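Dish towels, gray upholstery, and a drawer that finally closes

I have been folding laundry in the living room since we moved to Clundow, because the laundry closet here is too narrow to put a table in. The bed would be the other choice, but it's upstairs, and the dryer is down. So the clean stuff comes out to the sofa and gets sorted there, and the light gray upholstery has turned out to be a decent work surface. It's flat enough, it's the right height if I sit on the floor, and it doesn't show lint the way the old navy couch did.

Most of the basket was no trouble this time. Shirts went on hangers, socks went in a heap for later. The kitchen towels were what I wanted to deal with. We own too many and they don't match in size, so every way of stacking them leans over after a day or two. The drawer they live in is shallow, and it had reached the point where I had to press the pile down with one hand to get it shut. Twice a towel went over the back and I had to pull the whole drawer out to get it.

I started by sorting by color. The plain coral-red cloths went down first. They're the thickest and they make a good base for anything lighter that goes on top. Then the white ones with red trim, and then the white ones with the thin stripes, which are the oldest. I bought those at the Unnithan outlet before it closed and they've gone soft in a way the newer ones haven't. They're the best for glasses. They're also the hardest to fold, as the edges have pulled out of square and no corner meets the other corner.

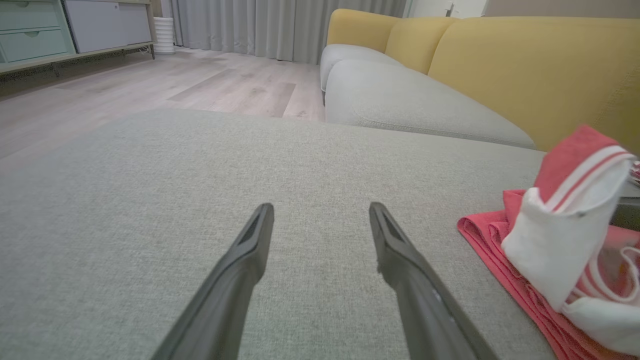 My old method was half, half again, and then half the other way. It makes a thick little block that looks fine on the sofa and comes apart as soon as you take one from the middle. I tried rolling for a while last year. Rolled towels look nice in a basket, but our drawer is the wrong depth for it, and the rolls on top catch on the frame.

What I do now is fold in thirds the long way, then thirds again, and stand them on edge like files in a cabinet. I know this is common advice and I'm years behind on it. I had put it off because I assumed the towels would flop over, and the thin ones do flop if they have too much room. The fix was a divider. I got a set of bamboo ones from Kurotent, the spring-loaded kind that push out against the drawer walls. The set had 5 and I used 3 of them. One was slightly warped but it holds.

The steps, for anyone who wants them:

Lay the towel flat and smooth it once with your forearm.
Fold one long side in by a third, then the other side over it.
Fold the short ends in thirds as well.
Stand it up. If it falls, fold it again a little tighter.
Put the folded edge facing up in the drawer.

The smoothing step matters more than I expected. If I skip it, the trim bunches up along one edge and the finished towel is fatter on one side. Trim shrinks at a different rate from the rest of the cloth, at least on ours, and after enough hot washes it pulls the end into a slight ruffle. I don't iron dish towels and I'm not going to start. Smoothing them while they're still warm from the dryer takes out most of it.

I also took some out. I had been keeping towels with holes on the theory that I would cut them up for rags, and I hadn't cut up a single one. So I got the scissors and did it. Five towels became rags, and those went in the bucket under the sink. Two more had burn marks from being used as pot holders, and I threw those away. The rest stayed. I could probably get by with fewer, but we cook a lot on weekends and I don't like running out with wet dishes still in the rack.

A few notes on washing, since someone asked about it under my last laundry post. I wash the coral-red ones separately for the first few loads. After that I mix them in with the white ones on cold and haven't had any pink towels yet. I stopped using fabric softener on anything meant to dry dishes. It leaves a coating and the water just slides around. If a towel has stopped absorbing, a hot wash with no detergent and a cup of white vinegar in the rinse helps, though it may take two rounds. I keep the greasy ones out of the main load and run them with the cleaning cloths.

As for the drawer, it measured 259 millimeters from front to back on the inside once I had taken the old liner out. I mention it because the liner I ordered from Flullow was listed as "standard depth" and came up too long, so I had to trim it with a utility knife. It's a cork liner and it crumbles a bit at the cut edge. I ran a strip of painter's tape along it and that stopped the crumbs. I may replace the tape with something better if it starts to lift.

The whole job took about an hour, most of it spent on the floor in front of the sofa with the radio on. The folding itself goes quickly once you've done a few. Sorting out what to keep was the slow part, and then I spent some time looking for the tape measure, which was in the bathroom.

The drawer closes now without pressing on anything. I can see every towel from above, so I've been reaching for ones I had forgotten about, including a couple of the striped ones that had been at the bottom since July. The cloth napkins are next. They share a shelf with the placemats at the moment, and the placemats don't fold at all, so that will need a different plan. I have two dividers left over and will see if either one fits.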